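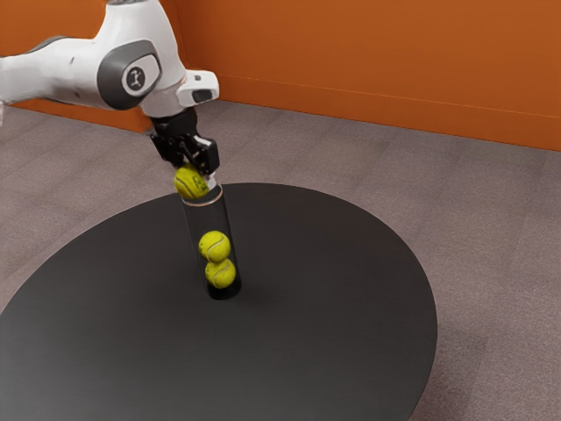
Players wanted for adult beginners' tennis, Toltora courts

Toltora Tennis is looking for adults who have never played, or who last played at school, to join a beginners' group starting in November. The group is run by Kiri Rakena, who also coaches the junior squad at Baptista Park.

What is involved

Sessions last an hour and a half and begin at 6.30 pm. The course runs for eight weeks. We start with grip and short rallies across the service boxes, then move on to serving and scoring. The last two sessions are given over to doubles.

We play on the indoor courts next to the Drastach Road car park. Rackets can be borrowed from the desk. Balls are provided. Please wear trainers with non-marking soles, as running shoes with black soles are not allowed on the courts.

Who can apply

You must be 18 or over and able to come to at least five of the sessions. You do not need to be a member. If you have an injury or a health condition that affects how you move, put it on the form so that Kiri can plan for it. Couples and friends may apply together but should each fill in a form.
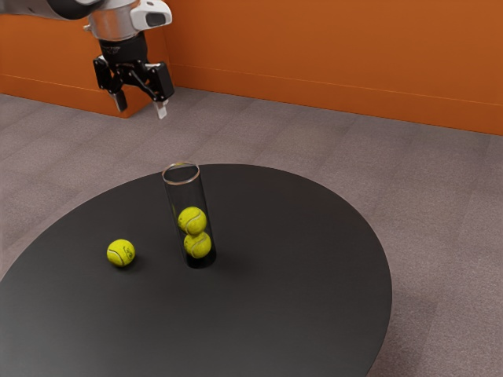

Robot arm behind a round black table. Computer rendering.

Cost

The course is free. A deposit of £5 is taken when you accept a place and is paid back at the final session. Parking is free after 6 pm in the lower part of the car park only.

How to apply

Forms are at the front desk and at the Wevus Street library. Tell us in no more than 300 words why you would like to take part and which racket sports you have tried, if any. Hand the form in at either place, marked for Kiri Rakena.

Places are given in the order that forms come in. If the group is full we will keep your form for the spring course unless you ask us not to.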